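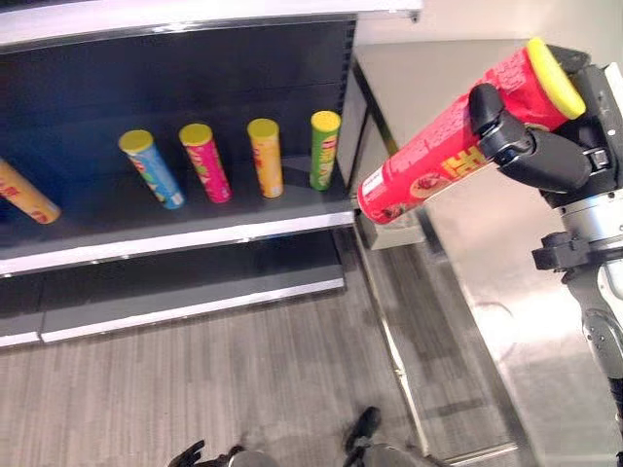
Fan viewing night, Rultatthorpe hall: my walk-through before doors

Exits: OK. Both open, signs lit. I pushed them twice!

Seating: 105 chairs out, room allows up to 189. Fine.

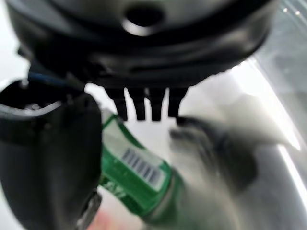 Ottmar Wunderlich

Projector cable: FIX. It crosses the aisle right where everybody runs for snacks when the episode ends (you know who you are). Tape it, please.

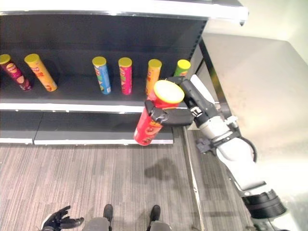
Snack cans on the shelves

Speakers: OK, but stand 2 wobbles. I'd move it back to the wall before the betting episode, because that one gets loud
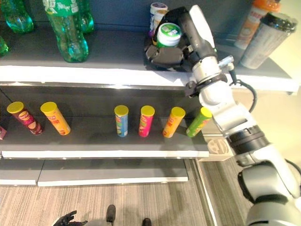
and last July the whole row was stomping. Recheck at 50 minutes.

Print | E-mail | 2 comments
© Uvotville Fan Club | Back to top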